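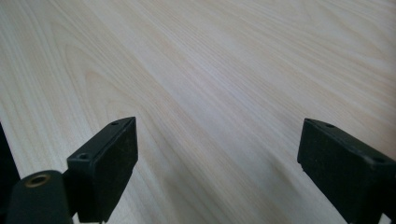 Pale wood grain, my favorite kind of tabletop.

I host movie night at my place every February, mostly romantic comedies, and I've gotten pretty good at it (my friend Leilani Quintanilla would say bossy). Start with the popcorn! Pop it in 3 small batches and salt each one while it's hot, then tip it all into a big paper bag and shake.

Set the TV to its "movie" picture mode and turn off motion smoothing, or every first kiss looks like a soap opera. If the dialogue sounds muddy, try the speech setting before you crank the volume. Switch off the overhead light too, and put one lamp behind the screen.
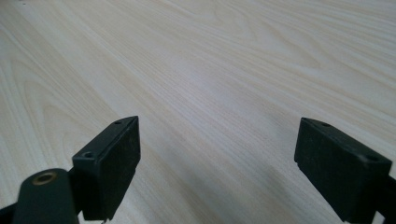
Glare across the middle of a light wooden table.

Buttery fingerprints come off wood with a barely damp cloth and a drop of dish soap, wiped with the grain. Dry it right after. Remotes get a cotton swab between the buttons, batteries out first.

Oh, and pick the movie before people arrive. We once scrolled until 9 and ended up watching trailers.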